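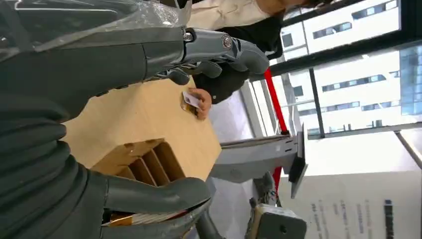 Two robotic hands at work beside a divided cardboard box, with a person holding out a card.

Workshop Tips: Planning and Budgeting for a Handling Robot

Sillcombe Workshop Advice Service
Last reviewed: 2025-04-30

This page is intended for small packing rooms, community workshops and home-based businesses considering the purchase or hire of a robot for light handling work. It should be read together with our pages on bench layout and electrical safety.

Before requesting a quotation

Write down the task in one sentence, naming the item to be picked up, where it starts and where it must finish. "Place one card in each section of a divided box" is a sentence a supplier can price. "Help with packing" will produce quotations that cannot be compared.

Gather samples of every item the equipment will be expected to handle. Thin packets, folded paper and cards behave very differently from rigid blocks, and a hand that closes well on one may crush or miss another. Send the samples to the supplier in the packaging you use every day, including any that is slightly bent or worn.

Decide whether one arm is enough. Many boxes need to be steadied while they are filled. A fixed cradle or a pair of bench stops will often do this at a fraction of the price of a second arm, and should be tried first.

Jointed fingers or a simple gripper

Hands with jointed fingers suit mixed work and frequent changes of product. They have more moving parts and the cost of spares should be requested in writing. A two-jaw gripper or a suction cup is cheaper to buy and easier to clean, and is normally the better choice where a single item is handled all day.

Setting the budget

The purchase price is only one part of the cost. We advise readers to set aside 18 per cent of it for stands, guarding, cabling and delivery, and a further 12 per cent for the first year of servicing. Users of the Walholm planning sheet will find separate lines for these sums on the second page.

Allow for staff time as well. A person will be needed beside the equipment during setting-up, passing items across and correcting positions, and this work cannot be fitted around ordinary duties. Our usual allowance is eight working days for a single task. Each additional task should be budgeted separately.

Hire terms vary widely. The Prurnelano scheme, open to workshops in the Sillcombe area, sets a minimum hire of 12 weeks and includes one visit for adjustment. Applications for the next round open in January. Heinonen supplies on purchase terms only, with training charged by the day.

Choosing the place

Measure the full reach of the arms and mark it on the floor with tape before anything is ordered. Include stands, display mounts and control units in the drawing - these are frequently left out and then have to be squeezed in beside the bench.

Consider daylight. Strong sun from a large window can trouble cameras and make small items difficult to pick out. A plain roller blind is an inexpensive remedy. Check the position at several times of day, as glare moves.

Keep cables together and away from the area where the arms travel. Leave enough slack for every joint to reach its limit, then secure the remainder.

Dust and covers

Ask which covers the maker approves. Household plastic wrap is sometimes laid over machinery as a dust cover, but loose film should be kept well clear of moving joints and vents. Fitted sleeves should appear as a line in the budget and be replaced when torn.

The trial

Do not sign for equipment without a trial on your own items. We recommend 50 consecutive attempts, with every drop, jam and manual correction written down. Ask for the trial to be repeated after the equipment has been switched off and restarted.

Agree beforehand what result will be acceptable, and have it entered on the order. Payment of the final instalment should depend on it.

Related pages: Bench heights and reach - Storing cardboard packaging - Reading a service contract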